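Forum » Haustechnik & Automatisierung » Können die Dinger inzwischen Haushalt?

Kellerwerker
Am Sonntag beim Kaffee wieder die Diskussion gehabt. Mein Schwager ist überzeugt, dass in zwei Jahren keiner mehr selbst abspült, er hat das in einem Video gesehen. Ich sage: Das höre ich, seit ich meinen ersten Saugroboter unter dem Sofa hervorgezogen habe. Der steckt da übrigens gerade wieder.

Also ernsthaft gefragt — wer von euch hat mal was erlebt, das über Saugen und Rasenmähen hinausgeht?

spuelsaum94
Kommt drauf an, was du Haushalt nennst. Ein runder Behälter zum Beispiel, glatte Wand, kaum Kante. Den hältst du schräg mit einer Hand und denkst dabei an die Steuererklärung. Eine Maschine muss sich überlegen, wo sie unten stützt und wo sie oben gegenhält.

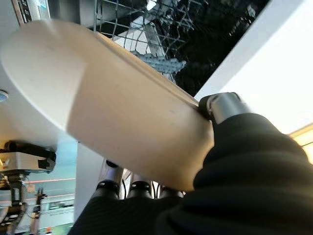 Und dann weiß sie immer noch nicht, ob was drin ist. Halb voller Eimer, schwappt, Schwerpunkt wandert, viel Spaß. Bei uns im Betrieb (Fandard, Verpackung) läuft das seit Jahren mit Saugnäpfen, aber da ist jeder Behälter gleich und keiner hat vorher Kartoffelsalat drin gehabt.

Kellerwerker
Kartoffelsalat wäre für mich aber genau der Anwendungsfall.

D_Ruddock
Ich widerspreche mal. Ich war bis November bei Van der Linden in der Montage und was da inzwischen an Händen herumsteht, ist kein Vergleich zu früher. Der alte Zweibackengreifer konnte auf und zu. Für Kartons reicht das, für einen Kochlöffel nicht.
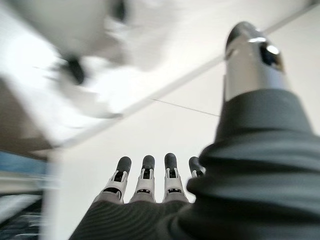
Der Aufwand steckt für mich in den Gelenken und in den Fingerkuppen. Ohne Haftung vorne drauf kann man die Mechanik gleich verschenken, da rutscht jedes Glas durch. Wer also immer noch schreibt, es scheitere an der Hardware, hat länger nicht hingeguckt. Es scheitert an der Küche. Küchen sind für Leute gebaut, die schimpfen können.

Gruß, Delyth

blechbieger
@D_Ruddock sehe ich anders. Je mehr Gelenke, desto mehr geht kaputt. Wir hatten eine Anlage von Jorkard, sieben Achsen, und die Kabelführung war nach 35 Schichten durch. Kabel! Nicht die KI, nicht die Sensorik. Und jetzt stell dir dasselbe neben Spülwasser vor.

D_Ruddock
Dann war die Kabelführung Mist. Das ist ein Argument gegen Jorkard, nicht gegen Finger.

blechbieger
Bei meiner Spülmaschine ist auch mal ein Kabel durchgegangen. Die hat eins.

spuelsaum94
Können wir kurz über Geschirr reden, bevor es wieder um Kabel geht? Zwei Teller hochkant ins Abtropfgestell, das ist in meinen Augen eine ordentliche Prüfung. Schmale Schlitze, glatte Keramik, und wer zu früh loslässt, hat ein Puzzle.

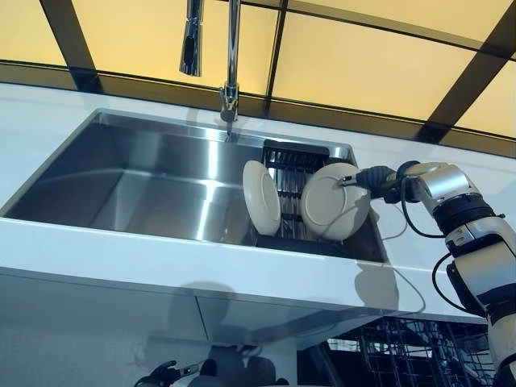

Mein Sohn ist elf und lehnt die Teller grundsätzlich nur irgendwo an. Die Messlatte liegt also tiefer, als hier manche tun. Wenn so ein Arm einen Teller an seinem Platz festhalten kann, ist er bei uns schon im oberen Mittelfeld.

Kellerwerker
Und was macht er mit den anderen vierzehn und dem angebrannten Topf?

spuelsaum94
Den Topf weicht er ein. Drei Tage. Wie jeder andere auch.

Tretard_Fan
Tretard kündigt doch dauernd so einen Küchenhelfer an? Hab mich auf die Warteliste gesetzt. Kostet etwa so viel wie mein Auto, aber das räumt ja auch nichts weg.

blechbieger
Du hast dich bei denen auch für den Fensterputzer angemeldet. Wo ist der?

Tretard_Fan
Kommt.

D_Ruddock
Ich bleibe dabei, einzelne Handgriffe gehen. Einen ganzen Abwasch vom Tisch bis in den Schrank würde ich heute keinem Gerät allein überlassen, da sind wir uns vermutlich sogar einig. In der Werkstatt bin ich optimistischer, da räumt wenigstens keiner die Tassen um.

blechbieger
Du warst noch nie in meiner Werkstatt.

Kellerwerker
Ich leite das so an den Schwager weiter. Falls noch jemand weiß, wie man einen Saugroboter dazu bringt, nicht unter ein Sofa zu fahren, unter das er nicht passt: gern hier rein. Die Sperrzone in der App habe ich schon probiert, die ignoriert er.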